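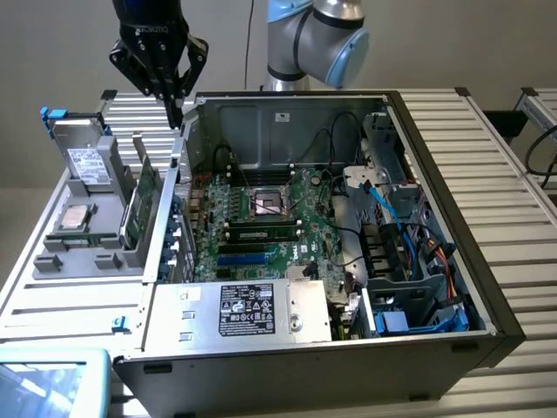 Stop throwing out the big ones.

I mean desktops. Towers. The heavy black workstations that offices lease, use for a few years and then stack by the freight elevator with a sticky note on top. I've been fixing computers, mine and other people's, for 14 years and I will say it as flatly as I can: an old office tower is a better thing to own than most of what's on the shelf at the store right now. Slower, sure. Uglier. Better to own.

Why. Because you can lay it on its side, take the panel off and see what you've got. Board. Power supply. Memory standing up in its slot. Drive cage. A kid can learn the whole layout in an afternoon and I've watched kids do it, at the Tuesday repair table we run behind the library in Costham. No glue. No warming up the edge with a hair dryer and praying. Blue plastic on the parts you're supposed to grab, on a lot of the Dells anyway, and somebody at a desk somewhere had to argue for that blue plastic. I'd like to shake their hand.

Compare my sister's laptop. Womau, the thin one, two years old. Memory soldered down. Battery glued. Fan died in December and the quote was more than half the price of a new one, so now it's a new one, and the old one is in a drawer because she can't get her photos off it and can't bring herself to dump it. That drawer exists in every house I've ever been in.

People tell me nobody wants a tower anymore. Wrong. People want a computer that works and they've been told it has to weigh three pounds. My neighbor does her taxes, her church newsletter and video calls with her grandson, all at the same desk, same chair, same window. She never once carried the laptop out of that room. What was she paying the thinness for?

Now the case against me, because Doina Ionescu will write in if I skip it. Doina sold office equipment for years and she thinks I'm a romantic. Her points, in order: old towers pull more power. Yes. They're loud. Some. The maker used its own odd power connector so you can't drop in any old supply from the parts store. Yes, and this one makes me mad, it's the one place those big-brand machines really let you down. And the newest operating systems won't officially run on a lot of them. Also yes, and that's not the machine's fault, thats a decision made in an office, and we should be louder about it.

But power. Put it to sleep when you walk away. Noise, clean the fan, half the time it's just lint. The supply, okay, you hunt for a used one. Parts for the popular models are everywhere precisly because so many got scrapped. Grim but handy.

What gets me is the processor thing. Recyclers pull the chip, sell it, and crush the rest. So you get a perfectly good case, board, supply and cables sitting there with an empty socket, and it's called scrap. It's missing one part! A part you can buy used for the price of a pizza, if you match the socket and don't touch what you shouldn't. Lorna Magbanua has put 3 of those back together on our table since summer. One is running the front desk at a daycare. Nobody at the daycare has any idea and why should they.

So what I want. Not much.

Costham's city offices replace their desktops on a schedule. The last surplus notice went to one bidder, by the pallet, total price $3,806. I'd ask the council to hold back one pallet. One. Wipe the drives or keep the drives, we'll find others. Let the repair table have first pick and let people in town buy them cheap with the panel already off so they can see inside.

And if you've got one in the garage, don't drive it to the dump this weekend. Open it first. Unplug it, touch the bare metal, take the side off. Look around. Blow the dust out, outside please, not over the carpet like I did.

Then decide. Or bring it Tuesday, we're there till eight.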